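How I Dry Out a Closet After a Slow Leak

Posted March 18, 2019

If you've got a closet that backs up to a bathroom, go put your hand flat on that shared wall tonight. Down low, near the baseboard. I'll wait!

Mine felt cool and a little soft, like the cover of an old paperback, and that was how I found out the supply line to our upstairs sink had been weeping into the wall. I'd been blaming the smell on the dog for weeks (sorry, Birkett). What follows is how I dried the place out myself, with a lot of phone coaching from my friend Lærke Hjaltadóttir, who worked in water restoration before she moved over to estimating. I've done it once more since then at my mother's house, so I've had a chance to fix the dumb parts.

Before you start: this is for a small leak of clean water. If it came from a toilet, a drain, or anything outdoors, stop reading and call a restoration company. Same thing if you have mold over a big stretch of wall, or if the house is old enough that the paint or the floor tile could have lead or asbestos in it. I'm a person with a pry bar and a blog.

What I used

One pin-type moisture meter
A dehumidifier with a hose connection
Two fans, the low kind that sit on the floor and blow sideways
A flat pry bar and a utility knife
Painter's tape and a pencil
Plastic sheeting
A cheap humidity gauge
An N95 mask, gloves, and goggles
A notebook you don't mind getting grubby

I rented the dehumidifier and bought everything else. You can get by with a household one if the closet is small, but the rental pulled so much more water that I wouldn't go back.

Step 1. Stop the water and kill the power

Shut off the valve under the sink. If the valve spins and spins and nothing happens (hello, that was me), shut off the main instead and get the valve replaced while the plumber's out there anyway. Preben Hauksdóttir did ours and had it fixed before lunch, and then he stood in the closet and told me I was lucky the drip was so slow.

Then flip the breaker for anything on that wall. There was an outlet inside my closet I'd forgotten all about, down behind the shoe rack. Put tape over the breaker so somebody helpful doesn't flip it back on.

Take pictures now too, before you move a single thing. Your insurance company will want to see how it looked, and some policies treat a slow leak very differently from a sudden one, so call them early and ask what they need. Write down who you talked to.

Step 2. Empty the closet, all of it

I tried to cheat here the first time. I left the top shelf loaded because it was dry up there, and the stuff on it soaked up the humidity and smelled like a basement until May. Take everything out. Yes, the hatboxes.

I sort into piles on the bed:

Dry and fine, goes to another room
Damp, goes straight into the wash or onto a rack
Can't be washed, needs airing or a dry cleaner
Trash

Cardboard almost always goes in the trash pile. It holds water forever and it feeds mold. Leather gets wiped down and stuffed with plain paper, and it needs to dry slowly, away from the fans and away from the heater. Knits should be laid flat so they don't grow two sizes on the hanger. Go through the pockets while you're at it. I found a gift card for a shop called Susance that closed ages ago.
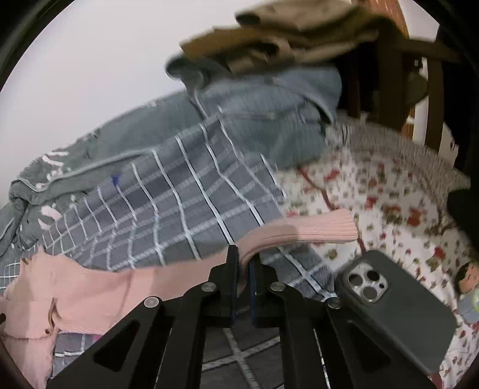

Wash the damp pile the same day if you can. I run everything with the regular detergent on the warmest setting the label allows, and then I check it with my nose before it goes near the dryer. If it still smells musty, it gets a second wash. Heat seems to lock that smell in, and you'll be stuck with it. Don't put any of it back in the closet yet, even if you're tired of stepping over laundry baskets. You've got days to go.

Step 3. Map the wet area

This was my favorite part. A pin meter has two little points that you push into the wall, and it gives you a number. Different meters use different scales, and most of them are really built for reading wood, so on drywall you're comparing more than measuring. Start on a wall you know is dry, somewhere on the other side of the room, and take a few readings. That's your baseline. Write it in the notebook.

Now go to the wet wall and start at the floor. Work up every few inches until the number matches the baseline, and put a piece of painter's tape there. Slide over a foot and do it again. When you're done you'll have a line of tape that shows you how far the water climbed, and mine looked like a hill with its top right behind the sink. Mark each spot in pencil so you can go back to the exact same place tomorrow.

Check the floor as well. Carpet pad is sneaky! The carpet on top can feel perfectly dry while the pad is a sponge. I pulled up the corner with pliers, folded it back, and cut out the wet pad, which costs very little to replace.

Step 4. Baseboards off

Score the paint line along the top of the baseboard with your utility knife first, or you'll tear the drywall paper. Slip the pry bar in behind it, put a scrap of wood behind the bar so you don't punch a hole in the wall, and ease it out a bit at a time. Number the backs with your pencil. I didn't number mine and I spent a whole evening doing a jigsaw puzzle with trim.

What you find behind there tells you what to do next. If the drywall is firm and clean, you can drill a row of small holes down low where the baseboard will cover them, and the air can get into the wall cavity that way. If it's crumbly, swollen, or has spots growing on it, it has to be cut out. If there's insulation in there and it's wet, that comes out too. Wet fiberglass just sits there against your studs.

I had to cut. I went straight across, a few inches above my tape line, with the knife and not a saw, because there are pipes in that wall and I'd already had one plumber visit. Mask and goggles on, plastic sheeting taped over the door to the bedroom, and go slow.

Step 5. Fans and dehumidifier

Point the fans along the wall so the air skims across it. I had mine blowing straight at it, and Lærke made me send her a video and then laughed at me. Aim for a shallow angle, with both fans pushing the same way around the room. One important thing: if you can see mold, hold off on the fans until it's been dealt with, or you'll blow spores through the whole house.

The dehumidifier goes in the middle with the door shut and the windows shut. I know it feels wrong to close the windows. Unless it's really dry outside, you're only inviting more water in. Run the hose to a drain or a tub so you're not getting up at night to empty a bucket.

I watch the humidity gauge and try to get the room down to 40 percent. Ours started at 60 and took a day and a half to come down to 37, and then I let it hover. It gets loud and it gets warm in there. We slept in the den.

Step 6. Check every day, same spots

Every morning I turned the fans off, read each pencil mark, and wrote the numbers in a column. The drywall dropped fast. The studs didn't, and the bottom plate (the flat board the studs stand on) was the slowest of the lot. On day four I was sure we were finished and wanted to return the rental. The bottom plate said otherwise, so I grumbled and left it all running.

It took 9 days for ours. My mother's took five, but we caught hers early and didn't have carpet to deal with. If your numbers quit dropping for two days in a row and they're still high, something's feeding them. Check the valve again, look at the pipe with a flashlight, and wipe a dry paper towel along every joint.

Step 7. Clean before you close it up

Once everything reads like the baseline, I vacuum the cavity with a HEPA vacuum, scrub the studs with dish soap and a stiff brush, wipe them off, and give them another full day with the fans. Please don't spray bleach around in there, and never mix it with anything else under your sink.

Then it's insulation, drywall, mud, sand, paint, trim. I used a stain-blocking primer on the old section above the cut where there was a faint brown edge, and two coats hid it. I won't go through patching drywall on this page, it needs its own post and I'm only okay at it.

A few questions I got by email

Do I need the meter? I'd say yes. I would've quit on day four without it, and that plate would've been sealed up wet.

Can I keep the shelves in? If they're solid wood and dry, sure. Mine were particleboard and the bottom one had puffed up at the ends, so out it went.

How long before the clothes go back? I waited a week after painting with the door propped open. I also leave a couple inches between the shoe rack and the wall now, and I put a small leak alarm under the sink. It's gone off once so far, when I spilled a glass of water on it.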